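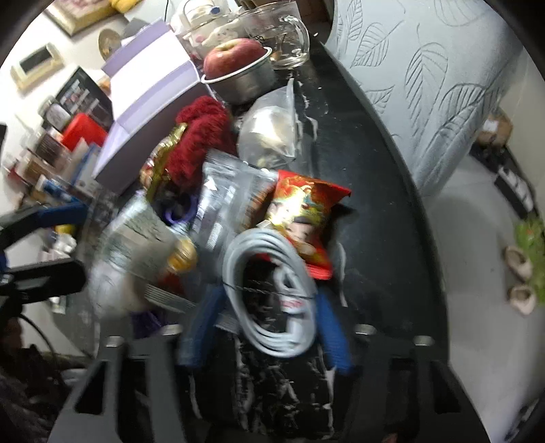
Cable wound up and dropped in with the snacks and the blue-handled tool.

I did the kitchen junk drawer last Friday and I'm still a bit smug about it, so you're getting a whole page on drawers, cupboards and the bits in between. Grab a cuppa.

Cables first. Don't wrap them tight around your hand and elbow like my dad did with every extension lead he ever owned. Make loose loops the size of a saucer, let the cable go the way it wants to go, and finish with a bread bag tie or a strip of velcro. I write what it belongs to on a bit of masking tape and stick that near the plug. If you can't work out what it belongs to, put it in an envelope with the month on it. Mine says September, and if I haven't gone looking by Easter, out it goes (to the e-waste bin at the tip, please, never the kerbside one).

Snacks! Opened chip packets go stale so fast in our house. Fold the two top corners in to make a point, roll the top down a couple of times, then flip the folded corners back over the roll. No peg needed. For biscuits I use an old coffee jar with a good lid, and if they've gone soft, 6 minutes in a low oven and a proper cool on the rack brings most of them back. Not the cream ones, obviously.

Sticky pliers and scissors: a drop of sewing machine oil in the joint, open and shut them a dozen times, wipe off the extra with a rag. Cooking oil works for a week and then goes gummy, and you'll be cross with yourself. Rust spots come off with steel wool and a bit of elbow grease.

My neighbour Urmila Chauhan gave me the best one for drawers that stick. Rub a plain white candle along the wooden runners, top and bottom, and push the drawer in and out until it glides. Ours had been jamming for two winters!

Oh, and liners. Cut up a leftover roll of wallpaper, pattern side up, and hold it down with a dab of Blu Tack in each corner. When it gets grotty you just pull it out and cut another.

Smelly lunch containers: bicarb and warm water, lid off, overnight. Then leave them in the sun on the back step. Tomato stains fade out there too, though it might take a couple of sunny days.

Next time, the cupboard under the sink. I'm not looking forward to it.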